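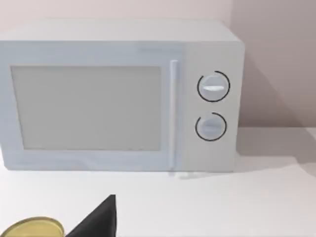

Report on the open day at Trirneo, Skidiston

1. Purpose of the visit

Our project group is studying how a robot can learn simple kitchen work. In February we visited the open day of Trirneo in Skidiston, together with students from the college in Trerdale. The aim was to see how the company tests its programs and to collect ideas for our own second stage.

2. The demonstration

The demonstration was given in simulation and lasted one hour. The simulated kitchen is kept very plain, with a white microwave oven on a pale counter and a wall behind it. The oven has a long upright handle on the door and two round knobs, one over the other. The gripper is black, so it is easy to find against the counter.

We were told that the task of the day was to open the oven door. The program had 400 attempts during the night before our visit, and 395 of them were counted as successful. In the other five, according to the engineers, the finger slid from the handle before the door moved. I asked if turning a knob is more difficult. The answer was that it is, and that their best result for this task is still 71 per cent.

3. The software

The tests run on a program called Mathur, which the company wrote itself. It changes the light and the position of the oven a little for each attempt. I did not understand completely how a success is decided, and I have sent a question by e-mail.

4. Use for our project

We had planned to begin with a real oven. After the visit we decided to build a small simulated one first, with only a door and a handle. The knobs will be added later if there is time. Our supervisor has agreed to this change, and the new plan is in Appendix B.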